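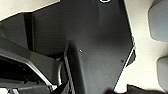

Paint finish gets picked last on most jobs, usually at the counter, and it decides how the wall will look in five years. I want to spend most of the talk on it. Color takes care of itself. People argue over it for a month and then stop seeing it. Finish they live with every day, in how the wall takes light and what it does when someone drags a chair along it. Start with dark matte. A flat charcoal gray gives you soft shading and no glare, and it makes any mark easy to find. One tiny white speck near the middle of a dark matte surface and your eye goes straight to it. Keep that in mind for the hallway later on.

Thank Darcy Marchand for the room. Say who I am: Kendra Petrenko, interior painting, mostly rentals and small offices. Mention handouts by the door.

June 19, 2023
520 shares
2 comments

First part: the five finishes. Go slowly, people mix these up.

Flat or matte. Lowest shine. Hides dents, bad tape joints, old patches. Hardest to wash. Scrub a flat wall and you get a shiny spot where you scrubbed, which painters call burnishing. Good on ceilings. Fine in a bedroom where no one leans on the walls.

Eggshell. A slight glow from the side. Most living rooms.

Satin. Wipes down without much trouble. Shows roller marks if you go back over it while it's setting up.

Semi-gloss. Trim, doors, bathrooms. Shows every dent under it.

Gloss. Front doors and not much else in my work. Pause here and ask who has painted a whole room in gloss. There is usually one.

Point out that the names aren't a standard. One maker's eggshell is another maker's satin. Buy a quart and try it on the actual wall before buying the rest.

Second part: the Chan Street job.

Three-floor walkup, one stairwell, a hallway on each floor. The owner, Shengli Deng, wanted dark gray walls below the rail and off-white above. Second floor hallway came to 600 square feet of wall with the doors taken out. We did the lower section in a dark flat paint. It looked very good in January when we handed it over.

By spring it had bike tire marks, shoe scuffs, and a pale line at hip height where people carry grocery bags. The tenants had tried to clean it, so there were burnished patches as well. Shengli called me and he was polite about it.

I should have said satin at the start. I said it after.

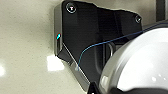
Can you put satin straight over flat?
You can, as long as the old paint is sound and clean. Wash it, let it dry overnight, sand down anything raised, and spot prime the patches. Flat paint gives the new coat plenty to grip. Going the other way, over gloss, takes more sanding and usually a bonding primer.

Back to Chan Street. We washed the lower walls, filled the worst gouges, primed the filler and put on two coats of satin in the same gray. Paint and supplies for the repaint came to $495. Labor was on me for the first day and split after that.

Say clearly that the satin showed more of the old plaster than the flat did. Near the window at the end of the hall you can see the waves in the wall in the afternoon. Shengli decided he could live with waves. Some owners can't, and then you're talking about skim coating, and the price changes completely.

Third part: lighting. Keep this short if we're behind.

A light mounted close to the wall rakes across it and brings up every bump. Wosari, the fitness studio on the corner, had a strip light running along the top of a satin wall. Karine Gill runs the place and thought we had done a bad job. We moved the light a foot out and the wall looked fine. I painted nothing. Check where the lights are going before you choose a finish, and check again with the lights on before you put on the last coat.

Same with windows. A long wall with a window at one end is the hardest wall in the house. I'd go down one step in sheen there if it doesn't get touched much.
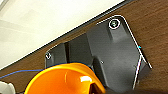 If it does get touched a lot, stay with satin and spend the extra time on the filling and sanding. Use a work light held flat to the wall and circle the bad spots in pencil. Never in ballpoint. It bleeds through two coats, and I have a closet door at home that proves it.

Fourth part: touch-ups.

Flat touches up best. You can dab it with a small brush and it mostly disappears if the paint is from the same batch. Satin and up will flash, meaning the patch catches the light differently even when the color is exact. For those, repaint from corner to corner.

Label the can. Room, date, finish, store. Godfrey Makori does maintenance at the Skokari building and writes it on the inside of the electrical closet door too, which I have started doing. Leave the owner about a quart.

Questions. Repeat each one so the back row hears it. If someone asks about cabinets, that's a separate talk. Room has to be clear by noon.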